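Home | Workshop | Kitchen | Trade & Industry | Archive

Workshop tips: cutting waste in the small production kitchen
2025-06-06
By Concetta Costa

Small food manufacturers pay for water twice, once at the meter and again as trade effluent. Read both charges before asking for any grant or tariff relief. At Gasmont, a soup producer with one preparation room, the January bill covered 3488 litres, of which 1229 went on rinsing vegetables.

Fit a sub-meter on the preparation line and log it at the start and end of each shift. A weekly reading hides leaks.

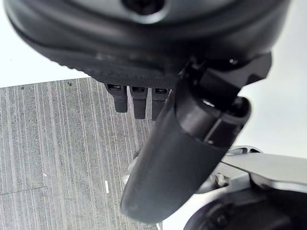

Log the readings against output, in litres per 500 kg of finished product. Without the output figure a quiet week looks like a saving.

Sort produce before washing. Root vegetables carry most of the soil and should go last, so that the same water serves longer. Keep packaged goods out of the basin - wet labels come off and block the strainer.
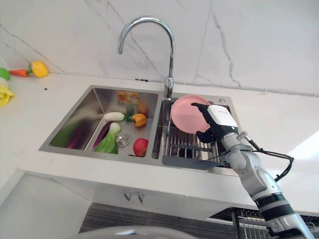
Vegetables in the left basin of a double sink.

Descale tap outlets monthly in hard-water districts. Jong-dae Pyo, production manager at Gasmont, also advises checking the export buyer's hygiene schedule before changing any rinse time, as some contracts fix a minimum.

Keep records for the auditor in one file, with meter serial numbers on the first page.

Contact the trade desk | © Clandeck 2025 | Back to top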